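Equipment Planning and Budget for a Tabletop Manipulation Station
Student Project Report, Department of Mechanical Engineering
Prepared by Fidel Barrientos
Project advisor: Þröstur Sveinbjörnsson

3. Equipment Requirements

The project group was asked to prepare a purchasing plan for one station at which students can record tabletop tasks by hand and later use the recordings to train a robot arm. The arm itself is already owned by the department and is outside the scope of this plan. The items considered are the hand-held grippers, the mounting hardware, data storage, and spare parts.

Two grippers are needed for each operator, one for the left hand and one for the right. A single gripper was considered at the proposal stage and rejected, as many of the tasks on the advisor's list call for one hand to hold an object while the other moves it. Each gripper must carry a square marker on the outside of the shell so that its position can be tracked.

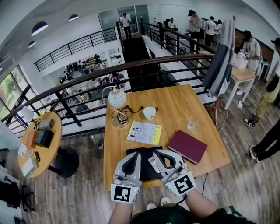 3.1 Quotations Received

Quotations were requested from three suppliers. Dakska offered a matched pair of grippers at $1,954, with shipping and one set of replacement finger pads included. Plistgate offered a comparable pair at $1,579, with shipping charged separately and no spare parts. Estska could not confirm delivery before October and was not considered further.

The group recommends the Plistgate offer. The difference in price is $375, and the finger pads can be made in the department workshop from material already in stock. The Plistgate shell is also held together with standard screws – a point raised by the workshop staff, who will be responsible for repairs.

3.2 Storage and Accessories

A sum of $700 is set aside for storage drives, cables, a carrying case, and printed markers. Drives make up the largest share of this amount. The Blöndal drive enclosure was chosen over a network solution so that recordings can be moved between buildings by hand.

3.3 Total Request

The total request is $2,279, before shipping. No funds are requested for furniture or for task objects. Ordinary tables will be used, and household items such as mugs, books, and lamps can be borrowed or brought in by group members.

3.4 Schedule and Open Items

Plistgate has stated a delivery time of 5 weeks from receipt of the purchase order. The following items remain open:

Written confirmation of the shipping charge
Warranty terms for student use
Locked storage for the grippers between sessions – the cabinet in the workshop is full at present

The purchase order will be submitted by the advisor once the shipping charge has been confirmed in writing.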